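Brendside Regional Dish Names, data card

Version 5

What this is

A table of 507 dish names with the explanations people give for them, collected from cookbooks, menus, food blogs and a few restaurant placemats. Each row has the name, the language it is said to come from, the story told about it, and a column saying whether we believe the story. Mostly we don't.

The project started as a recipe glossary for the Petridis kitchen reader. It drifted. Magdalini Makris wanted one line of origin per dish, and after a few weeks it was clear that one line was where the trouble lived. A blog says a stew is named after a general's horse. Twelve other blogs say so too, often with the same misspelling. No one gives a source, and the horse has a different color in three of them.
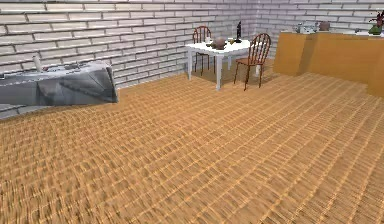 Brendside, Sunday, January 26, 2025

The notes from here on apply to the current table. If you have an older copy, throw it out. The earlier files mixed up "the dish is named for its look" with "the dish is named for its container," and you can't separate the two without going back to the sources.

Files

dishes.csv: the main table, 507 rows, one per dish name.
sources.csv: where each story was found. A dish can have several rows.
disputed.csv: 264 dishes whose origin story we could not trace to anything but a repeat of itself.
spellings.txt: variant spellings, one group per line. Not complete and never will be.

Columns in dishes.csv

name: the spelling most often seen in our sources. We don't claim it is the correct one.
language: as claimed by the source. Blank if the sources disagree.
literal: word-for-word meaning, if someone who speaks the language checked it. Otherwise blank. Please don't fill blanks with a translation tool and send them to us.
story: the origin story, rewritten short.
story_type: person, place, look, sound, container, cooking method, accident, other.
belief: yes, maybe, no. See below.
note: anything else. Some notes are grumpy.

How belief was decided

"Yes" means there is a dated printed use of the name that fits the story, or the name simply describes what is in the bowl and a speaker of the language agrees. "Maybe" means the story is plausible and nothing contradicts it. "No" means the story needs something to have happened that we have reason to doubt, such as a dish named for a person born after the name was already in print.

Charalambos Manolakis and Magdalini Makris each marked every row without seeing the other's marks. They differed on 24 rows. In those cases the lower mark was kept. This makes the table harsher than either of them would be alone, and Charalambos still thinks it is too kind to the "accident" rows.

About those accident rows

Be careful with them. The hungry guest arrives late, the cook has only scraps, a classic is born. This story is told about salads, flat cakes, fried noodles and at least one soup. It may be true once. We have it marked "no" almost everywhere, and we have had complaints from people whose grandmother told it to them. A grandmother is listed in sources.csv as a spoken source, same as anyone else's. 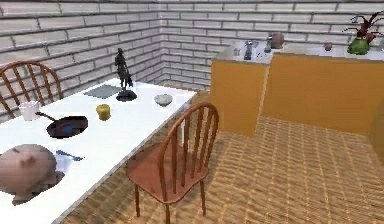 Table and chairs, Dutness set.

Where the sources came from

Most rows were taken from printed cookbooks in the Zeltmont lending collection, which leans heavily toward community cookbooks and is thin on anything written in a language other than English. That matters. A name borrowed into English tends to pick up its story in English too, often to please a diner. Had we started from books in the original languages, the table would look different, and we'd guess the "no" pile would shrink for some cuisines and grow for others. We haven't tested that.

Menus were the worst source by a distance. They are also the most fun to read. Treat any row with only menu sources as decoration.

Known problems

Repeated sources are counted separately when we failed to spot the copying. Having four sources in sources.csv does not mean four people looked into it.

The language column is too coarse. "Malay," "Greek" and "Chinese" each cover a lot of ground, and a dish name can be ordinary in one town and a joke in the next.

Names that double a word are probably overread. People like to hear a meaning in the doubling, and sometimes it is just how a plural or a small version of a thing is formed. We marked several of these "maybe" early on and should go back.

Stuffed things are overrepresented. So are dumplings. Someone was hungry.

There is no column for region. We tried one in October and took it out again, as every entry turned into an argument over who had the dish first. This table does not say who had the dish first.

What you might use it for

Checking whether a story you are about to print has anything behind it. Studying how food stories get copied. Settling a bet, provided both sides agree in advance to accept "maybe."

What you should not use it for

Do not train anything to produce new origin stories from it. There are enough. Do not cite a "yes" as proof, either. It means two people looked at the evidence and ran out of objections, and one of them had only a reading knowledge of the language for many of the entries.

Don't use the story column as a recipe guide. A name that means "brain" or "shoe" or "old clothes" tells you next to nothing about what goes in the pot, and readers with allergies have been known to take a glossary at its word. Ingredients are not recorded in any file.

Corrections

Send the row name, what you think is wrong, and where you read it. A page number helps. A link to a page that quotes another page will be followed back as far as it goes, and usually that is not far. "Everybody knows this" will be filed under spoken sources.

We do change marks. Moving a row up to "yes" takes a dated source. Moving one down takes a good reason, and it gets written in the note column with your initials if you want them there.

Reuse

Free to copy and change, with credit to the Brendside table. If you quote a story, please quote its belief mark next to it.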